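Forum > Everyday Carry > Wallets and Bags
Topic: Should I condition a small card holder, or leave it alone?

loily_hd
Posted 16th March

Hello all. I am Lợi Lý, I live in Horimstead since two years, and I read this forum more than I write. Please excuse my English.

My question is about care of small leather goods. My uncle sold shoes, and he told us always to feed the leather every month. But the shop where I bought my last belt says once a year is enough, and for some finishes never. I have a tin of Clorby balm, 150 ml, almost full. It was not cheap, so I would like to use it.

The thing I want to treat is a folding card holder in a brown-grey color. I carry it every day in the front pocket, with my keys in the other one.
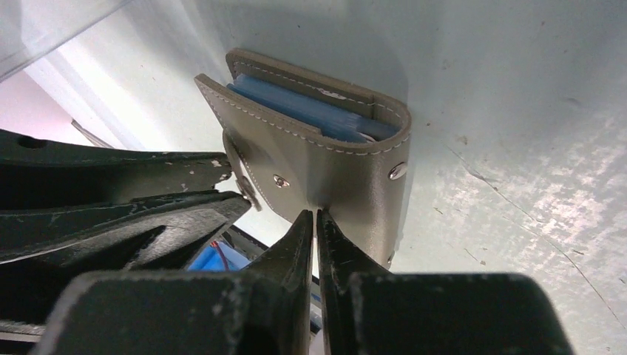 I do not know for sure if it is real leather. The seller wrote only "premium material", and I paid 300 for it with the belt together, in local money. If it is coated, will the balm do anything good? And does it hurt the stitching?

Thank you for your patience.

brasshook
If they wrote "premium material" it is not leather. A seller with real leather says leather in the first word of the listing. Keep the balm for your shoes.

mandla_z
I would not be so sure, brasshook. I have a Phùng belt which was described the same way, and when I cut it to make it shorter the inside was fibers all through. Bad translation is also possible.

Lợi, put one small drop of water on the inner side, where no one looks. If it goes dark after a minute, the surface is open and balm can enter. If the drop just sits there, it is coated and you only make it greasy.
Mandla Zulu

brasshook
One belt is one belt. And the water test fails on plenty of real leather with a heavy finish.

mandla_z
Yes, but in this case balm is also useless, so the test still answers his question.

quietpocket
Monthly is far too much for anything that holds cards. I did it to my old Fluvent wallet for one winter and the slots stretched so much that my train card fell out at the station. Damp cloth, dry cloth, finished.

As for stitching, wax-based balm leaves a white crumb in the holes. Use a soft toothbrush after.

loily_hd
Thank you, this is very useful. I made the test with water on the inside. The drop stayed round, I waited five minutes to be fair. So I will follow quietpocket and use only the cloth.

I still think my uncle was right about shoes.

brasshook
He was, for shoes. What color is the Clorby? If it is the neutral one I would buy half of it from you.

loily_hd
Neutral. I will send you a message in the evening.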